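Pirley Produce Demonstration

The Pirley produce demonstration is a recurring public session held at the Pirley test hall, in which a two-armed humanoid robot transfers vegetables between slatted display crates and a plastic shopping basket. It forms the main part of the hall's January open day. The session is run by Naciri, the firm that operates the hall, with control software supplied by Peltach. The current format was set by Margit Halvorsen, who has directed the open day program since its second season.

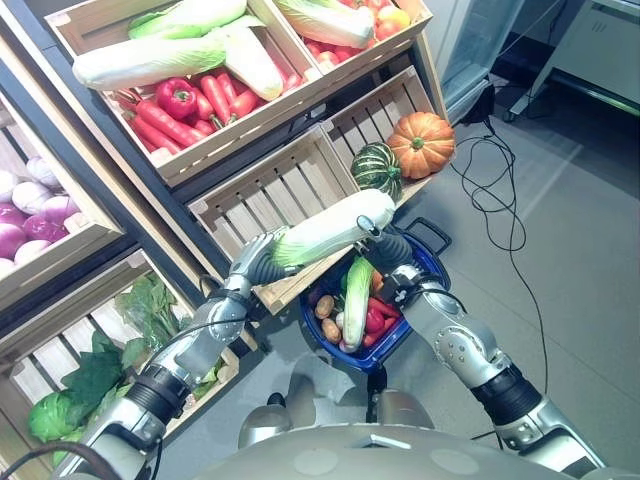
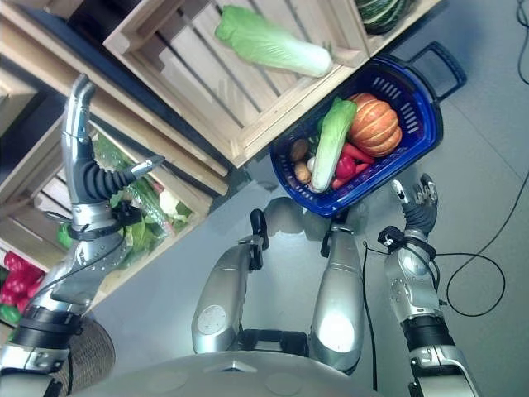
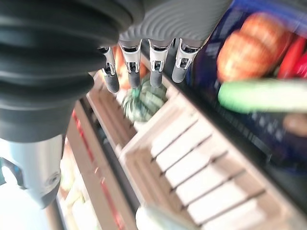
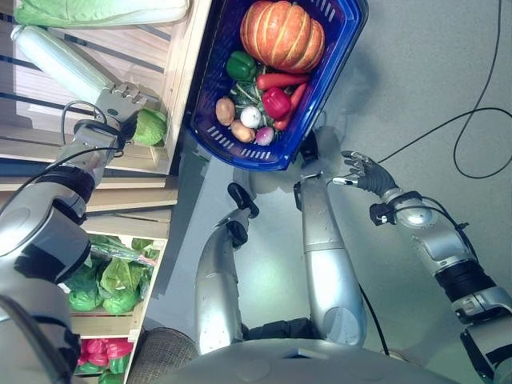
Purpose

The demonstration was designed to show handling of objects that differ in weight, stiffness and surface. Produce was chosen over molded test parts after the first open day, when visitors reported that they could not judge the difficulty of a task performed on foam blocks. Most people have picked up a cabbage and know how it behaves in the hand. The same familiarity makes errors easy to see, which Naciri regards as an advantage in a public session.

A second purpose is the collection of fault reports. Each run is logged, and the log is passed to Peltach at the end of the day. Faults recorded during open days are kept in a separate list from those found in ordinary testing, as the hall is noisier on public days and the light changes with the movement of visitors.

Program

The open day is divided into sessions of 50 minutes. A session begins with a spoken introduction, followed by the produce runs and a question period. Attendance is limited to 15 visitors per session, a figure fixed by the length of the viewing rail. Visitors stand behind the rail during runs and are allowed up to the display afterward, once the arms have been parked and power to the hands has been switched off.

The operator calls out each item before the attempt. If a grasp fails, the operator may order one repeat. A second failure is logged and the run moves on to the next item. Operators are told not to correct the position of an item by hand between attempts, although this rule is suspended when an item has rolled out of reach.

Task and handling

A standard run consists of single transfers between the display and the basket. Items are divided into four handling classes:

Class A: round and firm (pumpkin, round cabbage, onion)
Class B: long and firm (carrot, daikon)
Class C: smooth or easily marked (tomato, bell pepper)
Class D: leafy or bagged

Class A items are normally taken with one hand. The fingers are opened fully over the item and closed until contact is reported at two or more fingertips. Very small gourds belong to this class by shape but are often scored separately, as the palm cannot be brought close to them without touching the crate.

Napa cabbage has no fixed class. Its stem end is firm and its leaf end gives way under pressure, so a grip that is correct at one end is too strong or too weak at the other. The recommended method is a two-handed hold with one hand at each end and a lower force limit on the leaf side. The method is slower than a one-handed grasp and requires both arms to move at a matched speed over the basket. Halvorsen has described it in the visitor handout as "the part of the run where the audience goes quiet."

Class D is considered the hardest. Clear plastic reflects the hall lights and shifts against the contents, and a fingertip may report firm contact while the item inside is sliding. Bagged lettuce was withdrawn for one season and restored after the contact threshold was changed.

Basket handling is scored on its own. The basket is a common shop type with slotted sides and a folding handle. The handle can fall across the opening and block a placement, in which case the run is paused – the pause counts toward the session time but not toward the score.

Scoring

A run is marked out of 100. Points are given for completed transfers and for placement inside the rim, and are deducted for drops, visible damage and contact with the crate slats. Contact with the slats carries a small deduction only. Produce with visible damage is removed from the display and is not used again that day.

Scores are read out at the end of each session but are not published. Naciri has stated that results from public days should not be compared with results from closed tests, given the differences in item order and lighting.

Equipment notes

The display crates are set at an angle so that the contents can be reached from the front. Cables to the robot run across the floor and are checked before each session. The arm sleeves, supplied by Flarura, are inspected for wear after every 2000 arm cycles and replaced at the first sign of cracking along the ribs. Fingertips are wiped down between sessions. Residue from onion skins and cut stems was found to affect the contact readings in early runs, and the cleaning step has been part of the operator checklist since then.

See also

Bimanual manipulation
Grasp planning
Humanoid robot
Tactile sensor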